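Monday, January 9, 2023

Winter Hours Are Here at Tiltmont Gardens & Overlook

Well, we made it through the holidays, and what a season it was! The lights are packed away, the cocoa stand has been scrubbed down, and I finally got a full night's sleep. Now we settle into winter hours, so we'll be open Thursday through Sunday from 9 to 4 until the trees start to bud.

The upper trail is closed above the Vutine footbridge while the crew puts in 200 feet of new handrail. The lower loop is open the whole way, and I walked it this morning - frost on everything, and a heron by the pond!
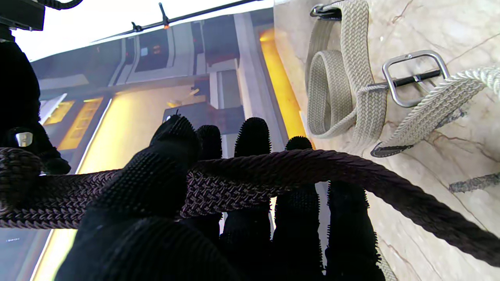 Our gift shop is staying open all winter too, and I've been having way too much fun restocking it. The Oritz honey is back (we sold 300 jars between September and New Year's, so don't wait), and so are the Rimkutė wool socks. I've cleared a shelf for belts as well, and if you like a braided one in dark brown, you and I have the same taste. Shop hours match the trail hours, and you don't need a ticket to come in and browse.

One more thing - our first lantern walk is coming up, and we only take 16 people per group. Call the front desk to save a spot, and please wear real boots. I'll be the one at the gate with the big thermos!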